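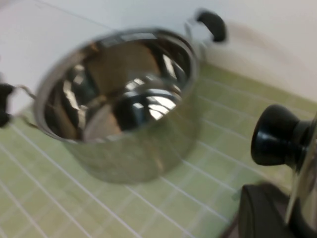
1/ Le règlement de Trurkdale sur les sacs plastiques à usage unique passe devant le tribunal le 11 janvier. Je résume le dossier, que je suis depuis septembre.

2/ Le texte interdit les sacs de caisse dans les commerces de plus de 300 m². Les marchés de plein air sont exemptés. Amende prévue : 561 dollars par constat.

3/ Deux requérants : le fabricant Wedberg et l'épicerie Ouellet. Ils soutiennent que la ville devait consulter le comté avant le vote. La ville répond que la consultation est facultative pour un règlement de ce type.

4/ Wedberg a versé au dossier une étude sur les sacs en papier, 12 pages, payée par l'entreprise. Tatsuya Okabe, l'avocat de la ville, demande qu'elle soit écartée.

5/ À Ratudura, un recours presque identique a été rejeté en première instance. L'appel est en cours, donc prudence avec la comparaison.

6/ La pétition de soutien au règlement en est à 911 signatures. Elle n'a aucun effet sur la procédure.

7/ L'audience est publique, salle du rez-de-chaussée. La décision sera mise en délibéré. Je posterai la date ici quand le greffe l'aura donnée.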